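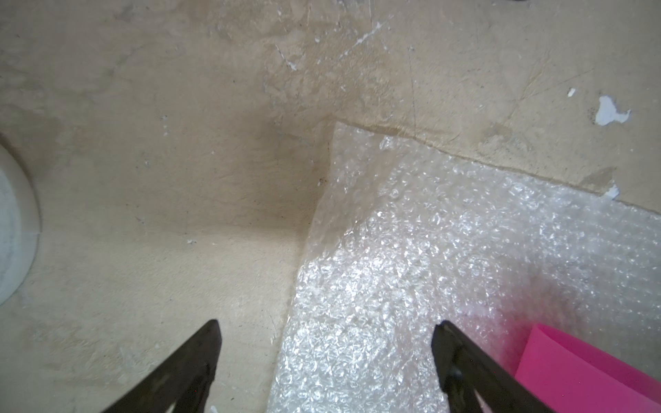

Paulo Furtado, contributing writer, paper and binding

Drirach Paper Mill, open day, 28 Jan 2018

The mill makes cover stock and album board for the craft trade. Visitors went through in small groups, starting at the pulp end. The board line runs one grade per shift. On the day it was running the 276 gsm album board, uncoated, in natural white. Grain direction is marked on every wrapper, long side only.

Sheets rest for 48 hours before trimming. The guide put this down to curl, and passed round two samples, one rested and one cut early. The early one had lifted at both short edges.

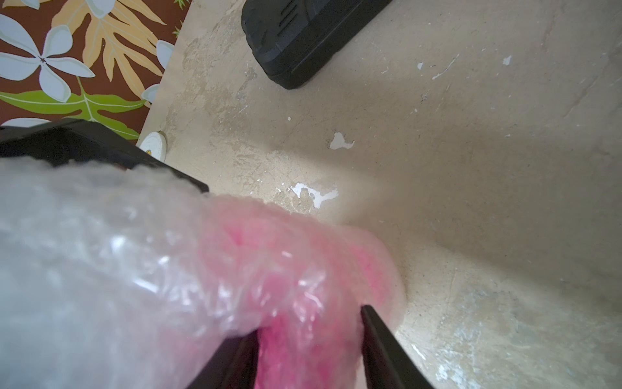 Trimming is done on a Widano guillotine with a manual back gauge. The blade is changed every 900 cuts on board and less often on text weights. I asked about acid content. The mill buffers with calcium carbonate and tests each batch, but the test sheets were not on display.

The seconds table sold mixed offcuts by weight. Most were usable for page mats and tags. Color matching between bundles was poor, so buy enough for a whole album at one time.

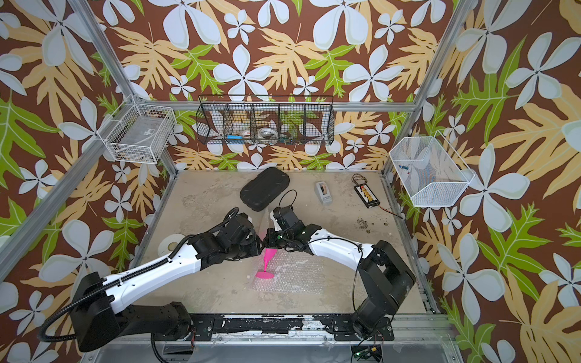
Getting there

Take bus 107 to Voseo and walk uphill from the stop. Parking at the gate is for staff. The next open day is in March.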